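Open day at Nornano draws a crowd, a queue and one very patient sponge

FUDHAM. The robotics workshop at Nornano threw open its doors one afternoon in April, and 52 people came through the old loading bay to see what their neighbors have been building behind the frosted glass. Most stayed longer than they had planned to. The parking meter outside did well out of it.

The main attraction was Clusska, a two-year effort to teach a robot arm to tidy up a kitchen counter. The arm learns from recordings of people doing the same chores with a hand-held gripper, and visitors were invited to pick one up and have a go. The chore on offer was to move a sponge from a plate to a bowl. The line for this reached the coat rack by three o'clock.

Adults tended to squeeze too early. Children under ten did it on the first try and asked if there was anything harder.
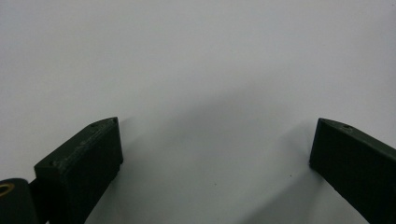 Clusska has been through 19 versions of its gripper, and the workshop laid the old ones out on a bench like a family history with some awkward years in it. The early pair looked like salad tongs and by the staff's own account worked like them. The current fingers are dark green and boxy, with small screw holes up near the tips and a few pale scuffs on top, and they open wide enough that several visitors wondered aloud what they were supposed to be picking up. A sponge, they were told again. One man asked if the color came in anything brighter and was referred to the suggestion box.

The arm itself gave two demonstrations. In the first it picked up the sponge, carried it across the counter and set it down in the bowl, to warm applause. In the second it picked up the sponge, carried it across the counter and held on to it. After a minute or so a staff member leaned in and took it away, and that got applause too, possibly more.

Holub, the Fudham bakery that supplied the refreshments, had been asked whether it would like a robot to serve the poppy seed rolls. It sent a person with a tray. The rolls were gone before the second demonstration.

Questions afterward ran mostly to the practical. Would it do windows? Not yet. Could it load a dishwasher? It has loaded part of one. How much would it cost? The workshop said Clusska is a research project and is not for sale, which seemed to disappoint the back row.

Nornano plans to hold another open day in the fall, when the arm is expected to move up to mugs. Visitors are asked to bring their own, preferably ones they don't care for.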